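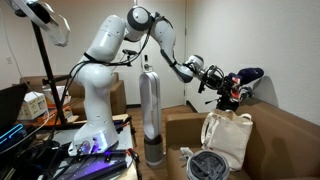
Cable ties should be treated as a wearing part, according to Veronika Ammann, and changed on a date in the diary whether or not they look tired. She gave that advice as Wistodura put its single-arm handling cell back into service on 2024-02-04 after a short stop for maintenance.

The cell had been losing contact with its gripper now and then. The fault came and went, mostly when the wrist turned while the elbow was high, and it cleared itself each time before anyone could put a meter on it. The gripper was swapped first, with no change. The cause was a signal lead rubbing at the elbow, where a strap had been pulled too tight and left no slack for the joint.

Fankhauser, which looks after the cell under a yearly contract, replaced the lead and strapped all the cables along the outside of the arm again. The new lead is 35 centimetres longer than the old one. The straps now sit on the straight parts of the arm, with a free loop left at each joint.

"You want to be able to get a finger under every strap," Ammann said. "If you can't, the joint will find the spare length somewhere else, and it will usually take it from the plug."

The gripper bracket was taken off and refitted at the same time, and the small camera on the arm had its position checked. Zolten supplied the fixing screws for the bracket, which are now marked with a paint line so that any turning shows up at a glance.

After the work the arm was run through 300 pick-and-place moves at reduced speed with soft items, then 132 more at normal speed. The contact fault did not come back. The log from both runs has been kept so that later readings can be compared with it.

Straps and plugs will be looked at every 12 weeks from now on. A longer stop is planned for July, when the arm's base bolts will be checked and the controller software brought up to date. Dirow, which makes the controller, has asked for a copy of the fault log before then.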